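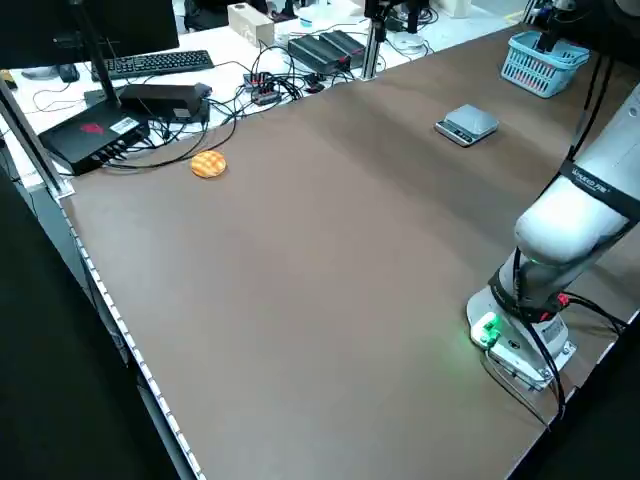
Two-finger or suction for soft, light items?

mrajput
Posted Aug 9, 2023
I have a white tabletop arm and I need to choose a gripper for moving bakery-type items onto a kitchen scale and then into a basket. Choices are the Tuvum two-finger electric and the Postma suction kit. Budget is 900 including fingers or cups. Has anyone run both on the same arm?
Mohsin

kragh_s
I had both for a while. Suction was fine on anything wrapped. On a bare bun with a pattern cut into the top it leaked and dropped. I went back to the two-finger with soft pads and stayed there.

ettore.m
I don't agree that suction is out. You need a bellows cup and more flow. The cups that come in the Postma kit are too stiff for bread. I swapped mine and ran 1,000 picks on uncovered rolls with 7 drops.

kragh_s
What was the vacuum source? Seven drops is good, but I would not want crumbs going into a small pump.

ettore.m
Shop air and a venturi, with a filter in the line. I clean the filter every shift.

mrajput
No shop air in this room, so it would have to be the small pump.

kragh_s
Then I'd get the two-finger. Set the force low and the closing speed lower than you think. The Tuvum manual has a default that will flatten a roll.

Dretau_fan
Placing on the scale matters too. With two fingers you need clearance on both sides when you open. If the platform is small the fingers can touch it and the reading is off until you back away. Suction comes straight up and you don't have that problem.

kragh_s
Open, lift, wait, then read. It costs you a second.

Dretau_fan
A second per item adds up on a line.

mrajput
It's a bench test, so I can live with a second. Different question: does the controller care which one I plug in? I have the Presona box, firmware 4.

sille_l
Firmware 4 handles both. Two-finger goes on the serial port and suction uses a digital output. Strap the cable to the arm with slack at each joint and turn the wrist through its full range by hand before you run anything. I broke a connector last December by skipping that.

mrajput
Thanks. Ordering the two-finger with the soft pads. I'll post drop counts when I have them.

ettore.m
Post the force setting as well, please. I still think a bellows cup would beat it.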